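Working notes + data card for the Brevdale carcass and water records. Last touched July 2023. Still messy, sorry, fix as you go.

# brevdale-mortality

Wildlife deaths and water samples from the Brevdale wetland, put into one set of tables so you can join them without crying. Covers waterfowl mostly, plus deer, otter, a few feral hogs. No livestock - the ranchers keep their own records and we don't have permission.

## What's in it

- `carcasses.csv` - one row per animal found, 253 rows
- `water.csv` - one row per sample bottle, 25 stations
- `stations.csv` - names, lat/long, depth, bottom type
- `visits.csv` - who went out, when, which stretch got walked
- `notes/` - scanned field sheets, unsorted

Join carcasses to water on `station_id` and nearest date. Do not join on station name. Names changed twice and Brukance Landing is spelled three ways in the older sheets.

## Where it came from

Ground walks along the Stutska channel and the two side ponds, plus calls from the public. Call-ins are flagged `source = phone`. They skew toward roads and the boat ramp, so if you map them raw you get a very nice map of the boat ramp.

Water bottles were filled at elbow depth, kept dark and on ice, and driven to the Pawlak lab same day when possible. When not possible, see `hold_hours`. Anything over 48 should be treated as suspect for toxin, ok for nutrients.

## Fields people ask about

`cause_field` is a guess made standing next to the animal. `cause_lab` is from necropsy and is empty for most rows. Please don't merge the two columns. Somebody did that in an early copy and it is still floating around, if your file has a column just called `cause` then delete it and pull again.

`toxin_ugl` is total microcystin in micrograms per liter. Blank means not tested. Zero means tested, below the detection limit. Big difference, check your import settings becuase some spreadsheet programs will fill the blanks.

`decay` runs 1 to 5. One is fresh, five is bones and feathers. Dates of death were back-figured from decay and air temperature and the error gets bad past 3.

`bloom` is yes/no/unsure by eye. Pollen got marked as bloom a few times in spring. The ones we caught are fixed.

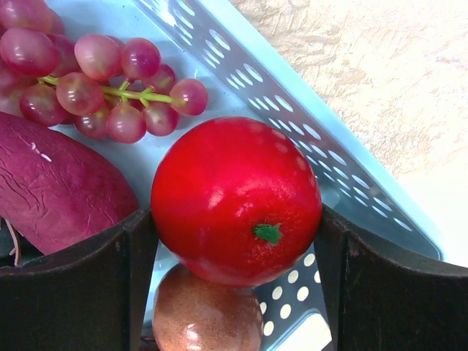
## Known problems

- Stations 2 and 5 share a gauge. Water level is the same number in both, not a copy error.
- Winter walks are thin. No rows does not mean no dead animals.
- Coyotes and eagles get to small birds first, so ducks under a couple pounds are undercounted. No correction applied.
- Times before the switch to phone forms are local, after that UTC. `tz` column tells you. Check it.
- Two otters have lab results but no location. Kept in, `station_id` blank.
- Roughly 2 percent of visits have no end time, effort can't be computed for those.

## What you can and can't do with it

Fine for: seasonal timing, comparing stretches with similar walk effort, checking whether toxin readings and die-offs line up at all.

Not fine for: population estimates, blaming one discharge pipe, any claim that algae killed a particular animal unless `cause_lab` says so. High toxin in the water on the same day is not a diagnosis. We've asked for liver samples to be run on the backlog, no date yet.

Nest sites and otter dens are rounded to the nearest kilometer. Exact points on request, with a reason.

## Loading

Plain UTF-8, comma separated, dates as year-month-day. Run `check.py` before you commit anything - it looks for duplicate IDs, bad stations, and negative depths. It does not catch swapped lat/long, so look at a map too.

## To do

- [ ] type up the last box of Stutska sheets
- [ ] rainfall from the Brukance gauge
- [ ] split `hog` into adult and juvenile
- [x] drop old `cause` column
- [ ] codebook for weather abbreviations (PC is partly cloudy, not "poor conditons")

## Contact

Anathi Engelbrecht keeps the master copy. Open an issue first, email if it's about locations. Corrections need the row ID and a scan of the sheet if there is one.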